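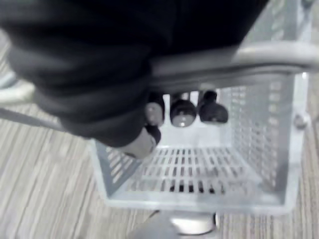

Gorkcombe, March 18, 2018

The open day at Tedar was held in the back half of their building, past the offices. Faith Muriithi and I signed in at the front desk, were handed a visitor badge each, and joined the second group.

Tedar works on grippers and on the software for teaching them. Wekesa Athumani ran our tour. The task on the floor was a metal basket with a handle across the top: bring the gripper to the basket, line up, touch, back away, repeat. It looks dull, and Athumani said so himself. He wants the approach to be dependable before anyone asks the robot to carry anything.

There are two ways to show it the task. In the first, a person takes hold of the arm and moves it by hand while it records. In the second, the person sits at a desk with a controller and a screen and drives it from there, looking through the small camera at the wrist. They started by hand in October and now do most of it by remote control. With the hand method, people tended to stand in the way of the view.

Ruth Marulanda was driving when we came in. She corrects all the time, a little left, a little down, and she slows down a lot near the rim. The perforated walls bother her – with strong light coming through the holes it is hard to judge the distance on screen.

They had 2,760 recorded runs of the basket task as of this morning. The first 800 were thrown out after the camera mount was changed. Athumani did not seem upset about it.

Visitors could try. Faith got to the corner of the basket on her second attempt. I came in too high and met the handle, the arm stopped by itself, and Marulanda reset it. The controller is lighter than I expected and there is a short delay, enough to make you overshoot.

I asked how many runs a new task needs. He said 600 for something simple, and would not give a figure for anything else.

Coffee was in the hallway. Parking at Tedar is limited, so take the bus from Nogueira if you go. Slides from the short talk are supposed to be emailed to everyone who signed in. Mine have not come yet.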